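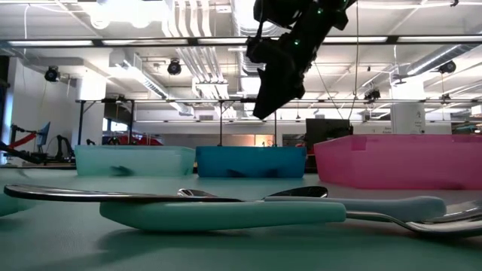 Fuseo Table Sorter
Bench-mounted cutlery sorting for canteens, caterers and rental companies

Overview
The Fuseo is a single-arm sorting station from Prokberg. It picks mixed cutlery off a flat surface and places it in bins by type. It is made for kitchens that wash a lot of flatware and still sort it by hand at the end of every service.

The arm handles knives, forks, spoons and most serving pieces. Plastic and metal handles can be mixed in the same load. Pieces may overlap or lie on top of each other. If the arm can't get a clean hold on a piece, it moves on and comes back to it later in the run. Anything left after two tries stays on the table and the operator gets a signal.

What the station does
- Sorts up to 500 pieces an hour with a mixed load
- Works with open-top bins you already own, as long as they fit the bin shelf
- Learns a new utensil pattern from a short setup run, done by your own staff
- Stops when a hand enters the work area and starts again only when the button is pressed

What it does not do
The Fuseo does not wash, dry or inspect. Bent tines and chipped handles have to be caught by a person. It does not sort glassware. Very small items such as cocktail picks should be taken out before loading.

What changes for your staff
Sorting is usually the last job of the shift and the one people like least. With the Fuseo it becomes a loading job. One person tips the clean cutlery onto the table, spreads it out a little and starts the run. They are then free for other work, but they need to stay within earshot of the signal.

Expect the first two weeks to be slower than sorting by hand. People tend to stand and watch the arm, or reach in to help it, and each reach stops the run. We suggest picking one shift to start with and adding the others once that crew is used to it.

The job that grows is checking. At the Morelli staff restaurant, where a station has been in use since November, the dish room crew moved one person from sorting to looking over the full bins and pulling damaged pieces. Hours in the dish room stayed the same. The closing shift now ends earlier on most nights, and the crew asked for a second bin shelf so that full bins don't have to be carried out in the middle of a run. That shelf is now a standard option.

Tell your staff early what the station is for and who will run it. Questions about hours and duties come up before the crate is open, and the answers should come from you – our installers can't give them.

Space and setup
The table and arm need clear floor on the loading side and a solid floor under the base. Keep the table surface a plain, light color with no pattern. Matte is best, as strong reflections slow the picking. Overhead lighting can stay as it is in most kitchens, but tell us if there is a window directly behind the bins.

Installation takes one working day. Operator training is included and is done at your site, with your own cutlery.

Specifications
Arms: 1
Bin positions: 3 standard, more with second shelf
Arm reach: 1000 mm
Table width: 463 mm per section, sections join
Noise: low enough to talk over
Cleaning: wipe-down table, removable gripper tips

Options
Second bin shelf
Extra table section
Spare gripper tips, set of 2
Lulau count software – keeps a running total per bin, useful for rental companies that bill for missing pieces

Service
Gripper tips wear and should be changed when they no longer close evenly. This needs no tools. Everything above the base is covered by the yearly service visit. For faults between visits, call the Prokberg service desk from 7 a.m. and have the serial number from the base plate ready.

Price on request. Lease terms available.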